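From the craft table: flowers that need no water

Our artificial flower afternoons continue through the winter, and several members who could not come have asked me to write down what we do there. I am not a florist. I learned arranging from my aunt, with real flowers, and when I moved to this country I continued with fabric ones, as my apartment is dark and I travel often to see my family. So please read this as the notes of one member to other members.

We have one long shelf of vases and two boxes of stems. The stems come mostly from Akach, the small craft shop behind the post office, which gives our club the ends of the season for a low price. In December we bought a mixed bag there for 65, and it was more than we could fit in one box. Dorin Bălan has now sorted both boxes by length and not by color, and I ask everybody to keep this order. Color you can see at once. Length you discover only when the flower is already standing in the vase and looking over the top of it like a child over a fence.

First choose the vase, then the flowers. Many beginners do the opposite. They fall in love with a tulip, make a bunch around it, and then go looking for something to hold it. The mouth of the vase decides nearly everything. A narrow mouth holds the stems together and lets them open above, so it is friendly to a tall spray with small blossoms. A wide mouth lets everything fall to the side. For a wide vase you need a thick bunch, or a ball of chicken wire inside, or a good amount of patience.

A narrow vase can be happy with one flower. I know that one tulip seems poor when the box is full, but please try it before you add a second. Let it lean. A real tulip leans too, and it bends more every day, toward the window. Bend the leaves a little with your fingers so that they do not all point in the same direction. The wire inside will accept this several times, but if you bend always in the same place it will break, and we have lost some good stems in this way.

Clear glass is more difficult than colored glass, as everything below the rim is also part of the arrangement. Remove the low leaves. If the wire ends are ugly, wrap them with green tape. Glass with a cut pattern is kinder than plain glass, because the pattern breaks the lines of the stems and the eye does not follow them so exactly. Some people fill the vase with sand or pebbles. I prefer it empty, but Aino Mustonen makes a beautiful one with white pebbles and I cannot say that she is wrong.

About cutting: please do not cut the stems. The flowers belong to all of us, and a stem that was cut for a low vase is lost for a tall one. If a stem is too long, fold the end up into a hook, 3 inches is enough, and push it down. The hook also keeps it from turning around by itself. If you really must cut, ask at the table first, and use the heavy wire cutter and never the fabric scissors. We paid for the sharpening of those scissors already two times.

About dust: shake the flowers upside down, outside. For the fine petals use a soft brush, the kind for make-up is very good. I have read that one can wash them in a bag with salt. I tried it with a blue bunch at home and the only result was blue salt. Perhaps other dyes are stronger.

When you work, lay your stems on the table in front of the vase where they will go, with the ends toward you. Leave them lying there for a few minutes and look. I find that I make half of my decisions in this moment. Sometimes a flower that I brought for one vase looks much better next to the other, and it costs nothing to change when it is still lying down.

For the spring display in the entrance hall we will use colored vases again. We need more small flowers to fill the spaces between the big ones, so if you have some at home that you do not like anymore, please bring them. They do not have to be new. Faded ones are also welcome, as they look more natural beside the bright ones. We do not need more roses.

The afternoons begin at 2:30 and we put everything back by 5. There is room for 10 people at the table, so write your name on the list by the door. Tea is free, and cake appears when somebody bakes it.

Last, a small request. When you finish, leave your arrangement standing for a while before you take it apart, and let the others walk around it. It is often the side you did not look at that they like the most.

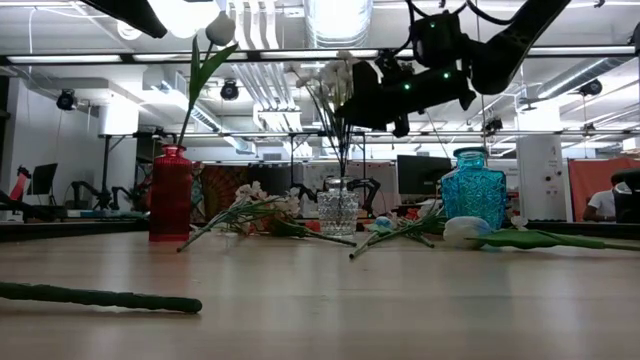
Ching-wen Au writes that she still votes for one flower per vase, also in the wide ones, and that she will bring a bag of small blue and white blossoms from home if somebody promises her the last place on the list.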